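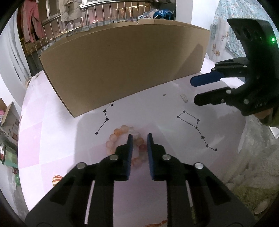 De : Marichka Tkachuk
À : liste des membres, golf de Dromdale
Objet : Re: Coupe de Kustance, format et départages
Octobre 2026

Bonjour à tous,

Je réponds au message d'Omolara sur la liste, plusieurs d'entre vous m'ayant écrit séparément sur les mêmes points.

Omolara Garba a écrit :
> Bonjour,
> Je n'ai pas compris le classement de la dernière manche. Valentyna et
> Wian ont rendu le même score net et Wian est passé devant. Sur la feuille
> affichée au club-house, il n'y a aucune explication. Est-ce que le départage
> se fait sur les neuf derniers trous, comme en juillet, ou sur l'index ?
> Deuxième chose : la finale se joue-t-elle toujours en stableford ? On m'a
> parlé d'un retour au stroke play.
> Omolara

Sur le départage : la règle n'a pas changé depuis juillet. On compare les neuf derniers trous, puis les six derniers, puis les trois derniers, puis le 18. L'index n'intervient à aucun moment. Wian Sithole et Valentyna Fedoruk étaient à égalité sur les neuf derniers, et Wian avait un point de mieux sur les six derniers. J'ai repris les deux cartes avec Roksolana Polishchuk, le résultat affiché est bon. La mention du départage sera ajoutée sur la feuille.

Sur la finale : elle reste en stableford, 18 trous, à Dromdale. Le stroke play a été évoqué pour le match aller contre Astport, qui est une autre compétition. La confusion vient sans doute de mon précédent message, où les deux figuraient dans le même paragraphe.

Départs de la finale : toujours du trou 1, par groupes de trois, dans l'ordre inverse du classement. Les repères jaunes sont conservés pour les messieurs et les rouges pour les dames. Le 7 se jouera depuis le départ avancé, à 100 mètres du green, tant que le départ arrière est en réfection. Le 14 reprend sa longueur normale, 362 mètres. Merci de ne pas couper par le talus entre le 14 et le 15, le regarnissage n'a pas encore pris.

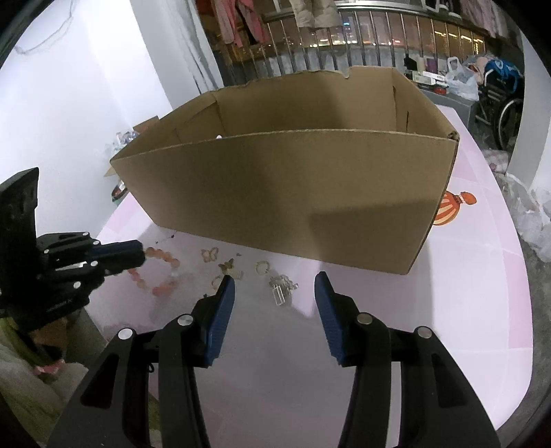 Peut-on encore participer à la finale quand on a manqué une manche ?
Il faut avoir rendu au moins quatre cartes sur les six manches, donc une absence ne vous élimine pas.

Pour le classement général, seuls les quatre meilleurs scores comptent. Ceux qui ont joué les six manches voient donc leurs deux moins bons résultats retirés, ce qui explique les écarts avec le tableau provisoire envoyé le mois dernier.

Les cartes doivent être signées par le joueur et par le marqueur. J'en ai reçu deux sans signature du marqueur à la dernière manche. Je les ai acceptées parce que les marqueurs étaient encore sur place, mais en finale ce sera une disqualification.

Le trophée Kuzmenko du meilleur brut sera remis le même jour. Un joueur peut gagner le brut et le net, mais ne reçoit qu'un seul prix ; l'autre passe au suivant.

Inscriptions auprès de Roksolana ou sur le tableau à l'entrée des vestiaires. Indiquez si vous avez besoin d'un chariot.

Marichka Tkachuk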